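Goltora: Synchronizing Pose and Jaw Data from Two Handheld Grippers
Student Project Report — Siebe Hoekstra and Trinidad Gallardo

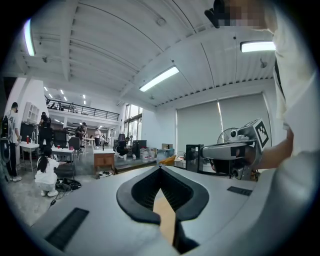 Page last changed: 2020-09-17

1. Purpose

The Goltora project developed software that merges recordings from a pair of handheld grippers into a single time-aligned file for policy training. The square black-and-white marker on the second device gives the tracker a reference whenever one gripper is in view of the other.

2. Method

Each device writes video and motion data on its own clock. The alignment tool, Isidico, estimates the clock offset from the motion signals and then refines it with marker detections. Recordings with fewer than five detections are passed to manual review. Ceiling lights and tall windows made exposure uneven in the large workspace, so detection thresholds are set per recording — a fixed value was tried in May and dropped.

3. Results

The data set held 2,989 recordings. Of these, 241 went to manual review and 1,103 needed the refinement step to bring the two pose tracks into agreement. The remainder were aligned from the motion signals alone.

4. Open Issues

Relative pose drifts when the marker is hidden by the operator's forearm for long periods. The planner still assumes a constant offset within a recording. Hoekstra will maintain the alignment code; Gallardo will maintain the file format and its tests.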